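Second Billing: Supporting Players and the Studio Contract
Final Project Report, Film History Seminar

Summary

This report presents the findings of a one-semester student project on the working lives of contract supporting players in Hollywood between the two world wars and in the years just after the second. The project asked how a performer under a standard long-term agreement came to be placed in supporting parts, and what room that performer had to move into leading ones. The work was carried out under the supervision of Professor Solange Lins and was submitted in November.

Background

Under the studio system, most performers were employed on agreements that ran for up to seven years. The studio held an option at set intervals and could decline to renew. The performer held no matching right. A player who refused a part could be placed on suspension without pay, and for many years the time lost was added to the end of the contract. That practice was limited by a California appeals court decision in 1944. Loans of players between studios were common, and the lending studio often charged more than the player's salary and kept the difference.

Sources and Method

The main source was the Mendonça Collection, a private gift of fan magazines, pressbooks and lobby cards now held by the department library. The collection contains 1000 items, of which 500 had been cataloged when the project began. The team selected 40 performers who appeared regularly in the cataloged material and prepared a career record for each. Every record listed the films made, the studio, the order of billing and any loan to another company.

Records were kept in Mendo, the department's cataloging database. Kwaku Quartey designed the entry form and checked the billing order against the pressbooks. Justinas Toom read the magazine interviews. Benedito Siqueira prepared the scans and corrected the file names, a task that took longer than the project plan had allowed. The written report was assigned to one member of the team.

Findings

Billing proved to be a poor guide to the size of a part. In several pressbooks, a performer listed fifth was given more publicity space than the one listed third. Magazine coverage also continued after a performer had stopped receiving larger roles, which suggests that publicity departments worked on a different schedule from casting offices.

Loans appeared often in the records of performers who later moved to leading parts. The team does not claim that one led to the other. The sample was drawn from material that a single collector chose to keep, and performers with little press attention are almost certainly missing from it.

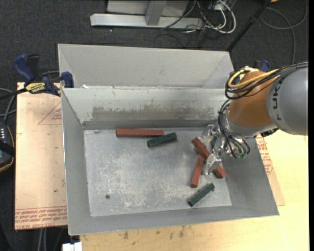 Gilmar Rocha

Only 4 of the performers studied gave interviews in which they spoke directly about their contracts. These interviews were placed in magazines that depended on the studios for access, and they should be read with that in mind. Statements of satisfaction were frequent and were worded in much the same way from one performer to the next.

Recommendations

The remaining part of the Mendonça Collection should be cataloged before any further sample is drawn. The Mendo entry form should be given separate fields for billing on the screen and billing in advertising, as the two did not always agree. A later project may wish to compare these records with trade papers, which were outside the scope of this one.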